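The open day at the Hubáček depot ran all Tuesday, and by ten the lorry park was full. Most drivers had come for the talks on couples and long-haul work, held in the canteen.

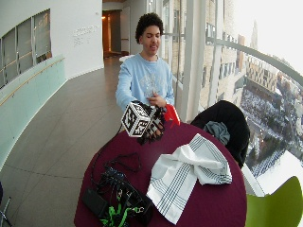

Iveta Říha

Roald Boström spoke first, on phones and jealousy. He had put questions to 482 drivers and their partners, and the commonest complaint was messages left unanswered.

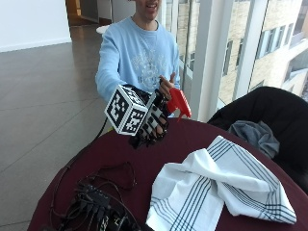
At the round table, Tuesday

After lunch we saw the rest rooms and the new call booths – small, but the doors shut properly. Jarmila Vrabec wants two more by April. 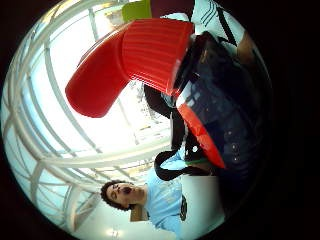 Red plastic, close up

Tea was free. Parking wasn't.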